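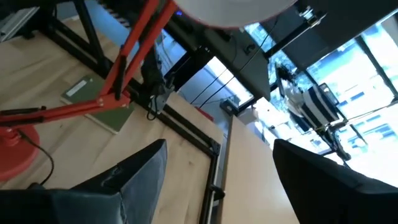 Figure 3. Desk station with lamp and notebook, seen from the wrist camera.

3.6 Handing a desk station over to shared operation

This section applies to desk stations on the Gutano line at the Ruvevgate site. Complete section 3.5 (homing and gripper check) first.

Under shared operation the arm resets the desk between shifts. Staff no longer clear the surface at handover. They set the layout once, approve it, and correct it when the work changes.

1. Place the lamp base, notebook and any other desk items where the day shift wants them.
2. Route the lamp cable so that it lies flat on the tabletop. Do not coil it.
3. Set the station selector to TEACH and step outside the floor marking.
4. On the panel, select Layout > Record. The arm takes 14 views of the desk.
5. Check each item name in the list. Rename or delete entries as needed.
6. Select Approve. The panel shows code 49 when the layout is stored.

Note: Only the person who works at the desk can approve a layout. Line leads can view layouts but not change them.

Note: Notebooks are moved closed. The arm does not open or read them -- wrist camera views are deleted after 6 hours unless a fault is logged.

CAUTION: Lamps with spring arms can swing when released. Set the lamp item to "Do not grip" unless the arm joints have been tightened.

CAUTION: Keep hands off the tabletop while the status bar is amber.

Changes to staff duties

The end-of-shift clearing task is removed from the duty sheet. A layout check of 3 minutes is added at the start of the shift. Report a misplaced item on the panel under Layout > Correct; do not move it by hand while a reset is running.

For stations with a second tabletop panel, continue with section 3.7.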